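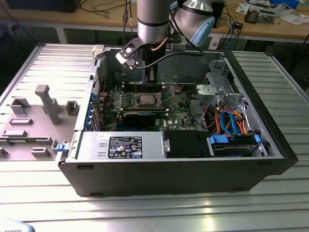 Puvine Spare Parts List

A plain-text list of second-hand desktop computer parts held at the Puvine repair room, kept by Delia Villalba. Last full check: Sun 23 February.

What is in it

parts.csv has 137 rows, one per part. Boards, memory, drives and power supplies are covered. Monitors and printers are in a separate list, Kullska.

Columns

part_id: number on the sticker
type: board, memory, drive, psu, cooler, other
shelf: 1 to 7
tested: yes, no or unknown
notes: free text, may be blank

Known problems

18 rows have no shelf number. Memory speeds were copied from labels and have not been checked. Coolers from the Sanero donation are listed without screws, even where the screws were kept.

Changes

Send corrections to Delia with the part_id in the subject line. The next update is due in April.

Licence

Free to copy and reuse, with credit to Puvine.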